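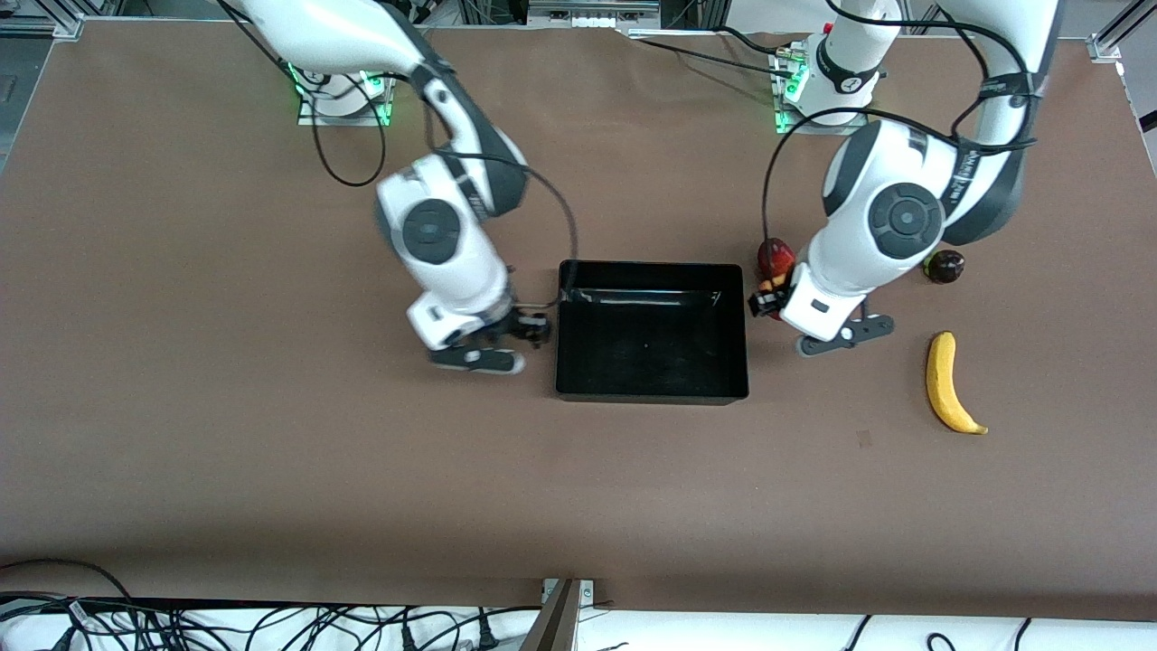 Two arms and the black bin on the brown table, Hultau.

Notes from the Hultau open day, typed up on the train so forgive the mess. Went with Nadège Le Goff and Mesfin Wubshet, mostly for the tile works and the old kiln hall, which they only open up in August.

Got there just after 9. Line already out to the road. Parking is a field, bring shoes you don't care about. We got yellow wristbands and were put in a group with Fouad Kabbaj, who spent most of his working life in the glaze room and talks faster than I can write.

Clay yard first. Big heaps under tarps, three colors, the gray one from the pit behind Brernelent and the red trucked in. It sits outside all winter so frost can break it up. Didn't know that. Then the pressing shed – loud, ear plugs from a bucket at the door. They press 2,778 tiles on a normal shift, Fouad says, and every one gets tapped by hand after firing. A good one rings, a cracked one just clacks. He let Nadège try and she got one wrong out of six. I did worse.

Kiln hall was the best part by far. Brick tunnel, low roof, soot on everything. It was last fired in the 80s and still smells of smoke, or I talked myself into it. You walk in bent over and come out at the other end by the drying racks. 233 steps up the chimney tower afterwards if you want the view. Mesfin went, I had a coffee.

Glaze room after lunch. The Alaoui green is the famous one, copper based, and they wouldn't give us the recipe no matter how Mesfin asked. Sample boards all down one wall with dates penciled on the back. Adel Amrani was doing the brush demo, really patient with the kids, and you could paint a tile and have it mailed to you after firing. Mine is meant to be a heron.

Food was so-so. Flatbread stand good, the soup not. Line for the bathrooms was roughly 20 minutes at noon, go early.

Shop is cash only!! Seconds are in crates out back at half price, no returns. I came home with a box of chipped Astine blue for the kitchen window ledge and my arms are still sore.

Doors close at 4 but they start sweeping people out befoer that. Would go again, probaly skip the slide talk.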